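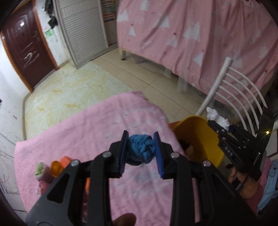

Pramila Bhatt wrote back after the run-through that the talk still skipped the part she cared about: how do you decide what goes in the bin and what stays on the cloth? She had read the outline twice and could not find it. So that comes first now, and the history of the class goes to the end if there is time.

Slide 1. Leave it up while people find seats. Say name, say Vuststead, say the talk runs without a break and questions can come at any point.

Start with the answer to Pramila. The cloth is for things you have not decided about. The bin is for things you have. At home most people work the other way around. They put everything in a container, close the closet, and call it sorted. Then the container gets opened in June when somebody needs a washcloth, and all of it comes out again.

A pink cloth and a yellow bin, as on the slide, are enough. Any sheet will do if it is a different color from most of what you own. Small things get lost on a patterned bedspread. The bin should be open and wide. Lids slow people down and they start stacking things on top of them.

Pause for anyone taking notes.

Slide 2. Soft things first. Towels, socks, cleaning cloths, anything that can be balled up. They take up the most room in a pile and they hide the small hard pieces underneath. Pick up one, decide, put it down. Do not fold yet. Folding in the middle of sorting is how an afternoon goes by with half a drawer done.

Tell the Clovton story here, keep it short. The household there had 239 pieces of cloth in one hall closet. We listed them because the owner wanted a list. Most of the sheets were for a bed they had given away. She kept two sets and a tablecloth of her mother's, and the closet door shut for the first time in years.

Somebody usually asks about rolled or flat. Rolled is fine for hand towels and short things. Flat is better for sheets. With a balled-up towel, shake it out before you decide on it – socks travel inside towels, and so do baby clothes.

Slide 3. Small hard things. Cups, blocks, lids, parts of toys. These go in a group at one corner of the cloth until the soft things are finished. People want to deal with them right away since they are easy to pick up. Ask them to wait. Once the cloths are gone you can see which pieces belong together, and a cup with no set is easier to let go of.

If the room is mostly parents, spend longer on this slide. If it is mostly people clearing out a relative's house, go quickly and leave the time for slide 5.

Slide 4. The chart from Skekon. 600 households filled in the form at the end of the course. Read out the middle column only. The print is small and the back rows will not be able to see it. The main point is that the second session goes faster than the first for nearly everyone, with the same size of pile.

Chidiac handout goes around now. Check with Afaf Semaan that the box is by the door. We printed 1,000 last time and carried most of them home, so this is the same batch with the old phone number crossed out.

Slide 5. What to do when two people disagree. One cloth each. Anything both of them want goes in a separate pile and is left until the end. Do not try to settle it while sorting. Mention that this works with children from school age up, and less well with brothers and sisters over fifty. Wait for the laugh, then go on either way.

Slide 6. Putting the bin away. It has to be emptied the same day, even if that means a drawer that is not perfect. A full bin left in a hallway turns into furniture.

Skip slide 7 if we are past the hour. It is the history of the class and the photos of the old hall.

Questions. Repeat each one into the microphone before answering. The cloth can be washed with the towels.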